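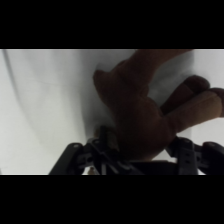 A brown plush toy in the grip of a robot hand, seen from the wrist.

Gurkton labs get a rule book for handling soft things

Robots that pick up stuffed animals in Gurkton will soon have to do it by the book. The book is 25 pages long and comes into force in January.

The Nurach Code, named for the street where its drafters meet, sets out good practice for gripping what it calls "compliant articles," meaning anything that squashes. Towels are covered. So are bread rolls, after what the minutes record as a lengthy exchange.

Under the code, a gripper must hold a soft article for 10 seconds without tightening further. Labs must log each dropped article and each torn one, and a seam that opens by more than 2 millimeters counts as torn. Fabric caught between moving links is to be reported as a "pinch event," even when the article makes no complaint.

Wisari, which builds grippers in the town, has already signed. Its rival Reinholz wants the wording on ears settled first. The current draft treats an ear as a limb for lifting purposes, and the company argues that this invites operators to lift by the ear.

The public comment period drew 452 responses, a record for a technical document in Gurkton and well ahead of last year's parking plan. Many came from elementary school classes, most of them firmly against lifting by the ear.

Labs that sign up can be inspected with up to a day's notice. Inspectors will bring their own toys.

A revised section on ears is due before the code takes effect. Bread rolls will be looked at again next year.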